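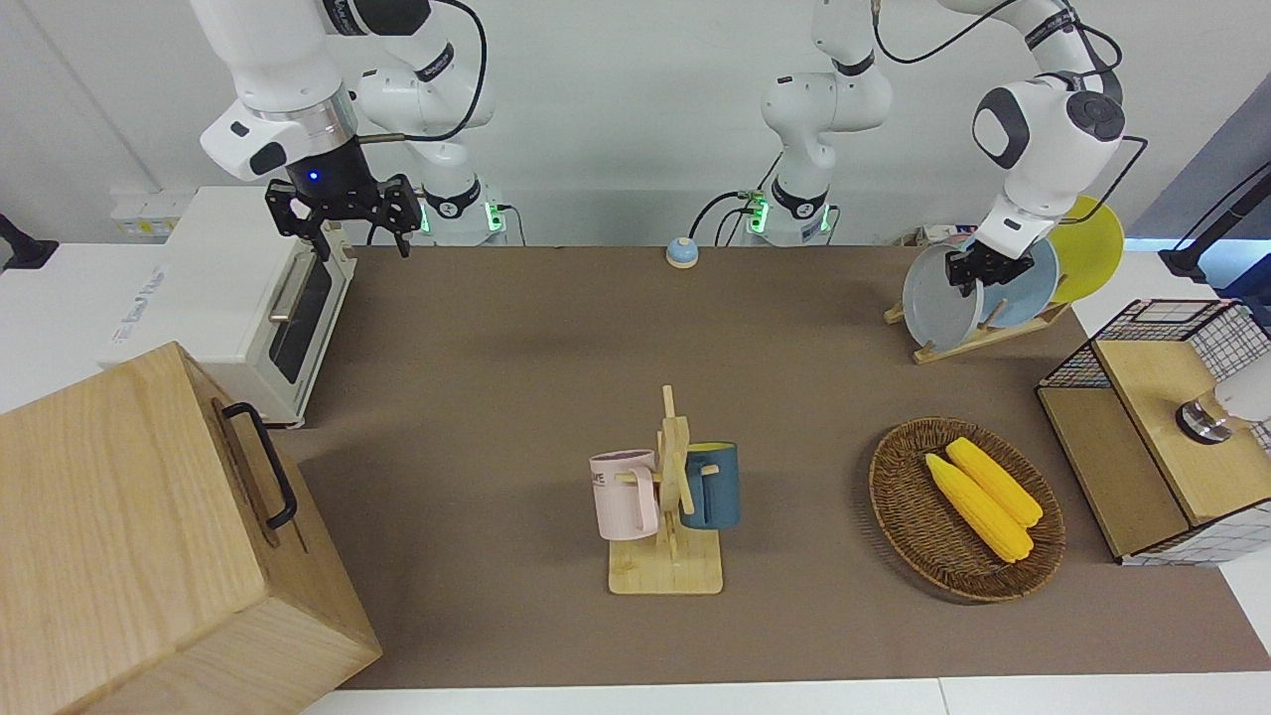 Speaker notes: Noreen Mengal
Talk: "Two Fingers and a Plate: What Our Gripper Comparison Did and Didn't Show"
Drudside, July, 23-minute slot plus questions

OPENING (leave the photo up)

Good morning. I was asked to come and tell you which gripper to buy. I'm going to disappoint whoever asked.

Look at the plate rack for a second. The left gripper is against the rim of the light blue plate, with a gray plate on one side of it and a yellow one on the other. That spot between neighbors is where most of my doubts come from. Anybody can pick up a block in the middle of an empty table. I have sat through a lot of block videos.

Pause. Let them look. Don't talk over it.

WHAT WE RAN

Two grippers on the same pair of arms. I'll call them the Gureck and the Petkov, which are our in-house names, so please don't go searching for a catalog page.

910 attempts in total. Plates out of the rack, mugs off the mug tree, corn out of the basket, a press on the bell, the handle on the toaster oven. Same mat, same lights. Saqib Ghumman reset the table every time and he'd like that on the record.

If somebody asks why toy-kitchen stuff and no factory parts: the customer at Cundstead wanted dishes. End of story.

THE NUMBER EVERYBODY QUOTES

The summary that went around says the Gureck "won by 62." That means 62 more successes over the whole run. I wish that line had never left the building.

Most of the gap came from mugs. The Gureck fingers are narrower and slip past the peg. Take the mugs out and you'd have a hard time telling the two apart. So did we test grippers, or did we test one mug tree? I lean toward the mug tree. Tanveer Niazi disagrees with me and he's sitting in the third row, so ask him at the break.

(If Tanveer isn't there, skip the joke.)

PLATES

Thin rim, standing upright, neighbor close by. A gripper has to get one finger into the gap without nudging the next plate. We scored a nudge as a success if the plate stayed up. I argued against that and lost. Scored my way, 187 of the successes go away, and they go away for both grippers.

Say this slowly. It's the main point of the talk and last time I rushed it.

CORN

Bumpy, light, lying in a basket with a raised edge. Both grippers looked great on corn. I don't trust it. A lumpy thing gives you a lot of places to grab badly and get away with it. Real corn is wet half the time and ours never was.

CAMERAS

Short section. We judged everything from a fixed camera and the logs. From one viewpoint, a finger touching a rim and a finger holding a rim can look the same. Take the photo behind me: I would not score that plate from it, and I'd be suspicious of anyone who did. Nelly Arango went back through the plate attempts against the finger position data and changed a fair number of labels, in both directions.

We should have had a second view on the rack from day one. Budget was not the problem. We didn't think of it.

CONTROLLER

Expect a question from Tahira Talpur on this, she always asks. Yes, the controller was tuned on the Gureck first. Yes, the Petkov inherited those settings with only the closing force changed. No, I can't tell you how much that matters. It could be the whole difference.

WHAT I'D DO WITH THIS

If your job is mugs on pegs, try the narrow fingers. For plates, run your own rack, write down what counts as a success before you start, and make somebody grumpy sign it.

Would I sign a purchase order on our results? No. I was asked to in July and I said no then too.

Questions. Repeat each one into the mic, the room at Drudside eats sound. Leave the photo up.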